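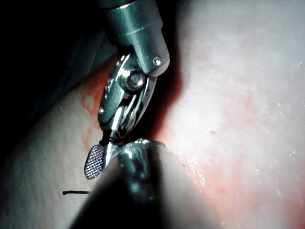 Page last changed: 2015-07-15

Pulley

A pulley is a wheel with a groove around its rim, made to carry a rope, a cable, a belt or a chain. You hang one up, run a rope over it, and now you can lift something by pulling down, which most of us find a lot easier than hauling up. I've been fond of them ever since I got a bucket of plaster up to my attic with one and didn't hurt my back. Feel free to fix my spelling, but please leave the sums alone unless you've checked them!

Fixed and movable

A fixed pulley stays put. It's bolted to a beam or a branch and all it does is change the direction you pull in. You still need the full force of the load, plus a bit extra for friction. Flagpoles have one at the top, and so do plenty of old wells.

A movable pulley rides along with the load. One end of the rope is tied off overhead, the rope goes down under the wheel and comes back up to your hand, so two stretches of rope share the weight and you pull with half the force. The catch is that you have to pull twice as much rope. Lift a crate 5 feet and you'll have 10 feet of rope around your ankles.

Block and tackle

Put several wheels side by side in a case (the case plus the wheels is called a block), thread one rope back and forth between two blocks, and you've got a block and tackle. Count the stretches of rope holding up the lower block and that's your mechanical advantage. With four of them, a 200 pound engine feels like 50 at the rope, at least on paper. Every wheel rubs on its axle and every bend in the rope costs you something, so in my garage it feels like a good deal more than 50.

Sailors call the wheel a sheave, and they say it "shiv." I said it wrong for years until Tarmo Lepik set me straight on the dock at Drustton. He also taught me "two-blocked," for when the blocks have come together and there's nowhere left to pull. I use that one at home now, mostly about the laundry.

History

People were using pulleys well before anybody wrote much down about them, so I'm wary of any exact starting date. Archimedes gets the credit for the compound kind. The story goes that he pulled a loaded ship along by himself, sitting down, and Plutarch tells it so well that I'd love it to be true.

The big change came in the early 1800s, when the Royal Navy set up machines at Portsmouth to make wooden blocks. Sailing warships went through huge numbers of them, and carving each one by hand was slow work.

Closer to home, the old grain store at Melterent still has its hoist, and Inese Org has kept the rope log going there. The top wheel has 1152 stamped on the side. I thought that had to be a date (I know, I know) but it's a pattern number from the foundry at Horkeck. The log puts its rated load at almost 4000 pounds.

Belts

A belt pulley moves turning force from one shaft to another. Big wheel driving a small wheel, the small one spins faster. Cross the belt in a figure eight and it spins the other way — handy to know if you're rebuilding a lathe.

See also

Capstan
Sheave
Windlass
Wheel and axle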